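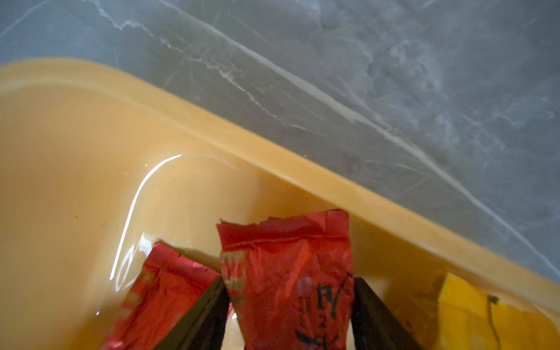 What does Cellham Aggregates do?

We dig up rock, break it into smaller rock, and deliver it to people who build roads, bridges and parking lots. There is more to the business than that, mostly paperwork, but the trucks are the part you will have been stuck behind.

About us

Cellham Aggregates started with one quarry, one crusher and a loan the bank has since stopped bringing up. The quarry is still ours. The crusher was retired and now stands by the front gate, where visitors take it for sculpture.

We have 8 sites these days, counting the ready-mix plant at Broten and the asphalt plant on the Fitzgerald road. Broten supplies concrete for foundations, sidewalks, culverts and the occasional grain bin pad. Fitzgerald makes hot mix from spring until the ground freezes, which most years means November, and then the crew spends the winter taking the plant apart and putting it back together with fewer leftover bolts than you might expect.

Who we work for

County highway departments, mostly. Also cities, townships, paving contractors and homeowners whose driveways have reached the stage where the mail carrier leaves notes. We supplied the base rock for the Vitasport parking lot and the curb and gutter along its entrance, a job that was redrawn five times while we were standing on it. The lot drains well. We bring people to see it when it rains.

We sell by the ton and by the yard. If you aren't sure which one you need, call the scale house before you order. A customer who guesses usually ends up with a very generous driveway.

How we think about roads

We like them. We would like more of them fixed, and we'd like the money for it to show up before the potholes get names. You'll find us at most county board meetings when the road budget comes up, sitting in the back in clean boots. Yes, we have an interest in the outcome. So does anyone who owns a front axle.

A road that gets a thin overlay on time costs a lot less than one that gets rebuilt late. We make more money on the rebuild and still recommend the overlay, a position our sales department has asked us to reconsider.

Being a neighbor

A quarry is loud, and no brochure has ever fixed that. We blast in the early afternoon, and anyone on the call list gets a phone call that morning. To get on the list, ring the office. Trucks leaving Broten stay off the school road until 8 in the morning, and every load is tarped. If one of ours puts a stone through your windshield, write down the truck number and tell us. We would sooner hear it from you than from your insurance company, who are less fun.

The worked-out pit on the north side is now a pond. It has 40 acres of grass and young trees around it, plus a flock of geese that pays no rent.

Working here

We hire loader operators, drivers, plant hands, mechanics and, every so often, someone who can make the scale house printer behave. Drivers need a commercial license. Plant hands need steel toes and a tolerance for five in the morning. We train on the job and pay during training.

Applications are at the Broten office, in the tray by the coffee machine. Please take one from the middle of the stack.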